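Momgate Stacked Twin-Drum Washer

Sold by Effiong of Sandden

One machine, two drums, one patch of floor. The Momgate is for households where somebody's whites and somebody else's football kit have stopped speaking. Load one upstairs, one downstairs, and leave them to it.

Casing: white
Doors: two, round, front-opening
Width: 70 cm
Height: 118 cm
Upper drum: 8 kg
Price: £700, delivered within Sinddale

Please measure your doorways before ordering. Then measure them again, with the skirting board included this time.

The Momgate, with its dark band between the two doors:
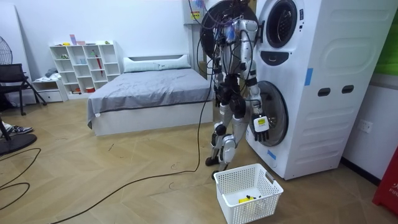
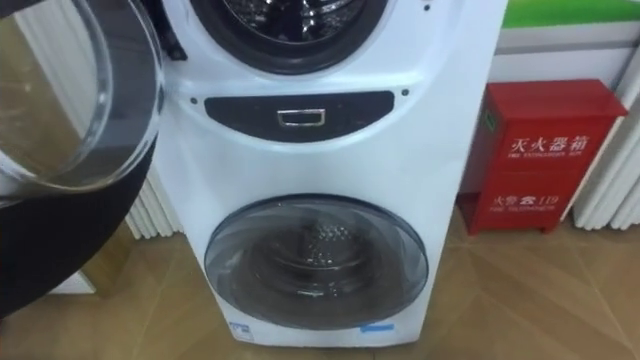
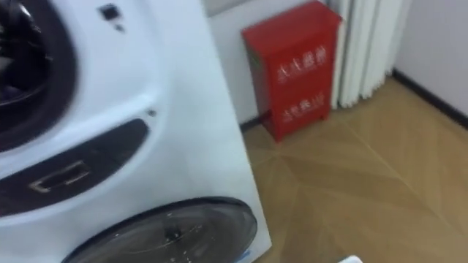
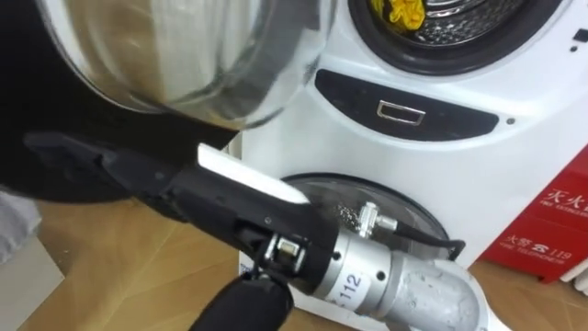

Delivery is to the room of your choice, provided the stairs agree. Fitting is extra and we'll take the old machine away if it's been emptied, socks included. Next batch due in September. For spares, door seals and complaints about the spin, ask for Nkechi Okeke at the counter. She has heard it all before, usually over a spin cycle.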